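Dust, Fans and the Old Family Computer

Every August our house turns into an oven, and every August the computer in the den starts to roar like a hair dryer. For years I thought that was just how an old computer sounded when the weather got warm. Then my brother-in-law came up from Ceromley for a long visit, listened to it for one evening and asked me when I had last cleaned it. Well! I had been wiping down the screen and the keyboard faithfully, and I had never once thought about the inside.

So this page is for those of you who keep a tidy house and have a tower humming away under a desk somewhere. It's a nice quiet job for a morning when it's too hot to bake (my plum cake page is still there if you don't mind the heat).

First, shut the computer down properly, switch it off at the back and pull the plug. Then press the power button once more and hold it a few seconds, which lets out whatever charge is left. Take a picture of the back with your phone before you unhook all the cords. I didn't, the first time, and spent a good part of the afternoon on my knees with a flashlight trying to remember where the speakers went.

Carry the whole thing to a table near a window, or out to the porch if it isn't windy. I put down an old cotton sheet, never a wool blanket or anything fuzzy. Most side panels are held by 2 or 3 screws along the back edge, and they go straight into a muffin tin, one cup for each part they came from. I use that muffin tin for everything, clocks and cabinet hinges and the sewing machine too, and it has saved me more crawling around on the floor than I can say.
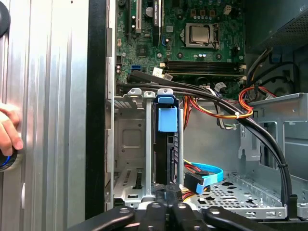

Kastriot Trajkovski wrote in to say that the screws are the easy part and it's the fans people ruin. Hold the blades still with a finger or a pencil while you blow the dust out, he says, or the air will spin them much faster than they were made to go. He also does his outdoors with a paper mask on, having once done it in the pantry and had to wash every jar on the shelf.

I've taken his advice on both counts. Use a can of compressed air from the office supply store, keep it upright, and give short puffs instead of one long blast. If you tip the can it can spit out cold liquid, and you don't want that on anything electrical. Before you start, touch a bare metal part of the case to get rid of any static, and do it again now and then as you go along.

For the corners I like a soft, clean paintbrush with natural bristles, the kind you'd use for trim. Mine is from the hardware store in Jermont and it has never been near paint. Please leave the vacuum cleaner in the closet for this one. The hose can build up static, and it's awfully good at swallowing little screws. Dust filters, if yours lift out, can be rinsed under the tap and left on a towel overnight, and they should be completely dry before they go back.

While everything is unhooked, do wipe down the wall and baseboard behind the desk with a damp cloth. You'll be amazed what has gathered back there! I found a recipe card from my aunt, the one for Dela Peña beans that I'd been missing since we moved in, and a perfectly good pair of scissors.

Put the panel back on, tighten the screws by hand until they're just snug, and plug everything in with your phone picture beside you. Leave a hand's width of space behind the tower so the warm air has somewhere to go, and if you have carpet, set it up on a little board. I do ours twice a year now, once before the hot weather and once when the holiday boxes go back up to the attic.

Updated 25 June 2020. The tips for cleaning window fans have moved to their own page, under Summer Chores.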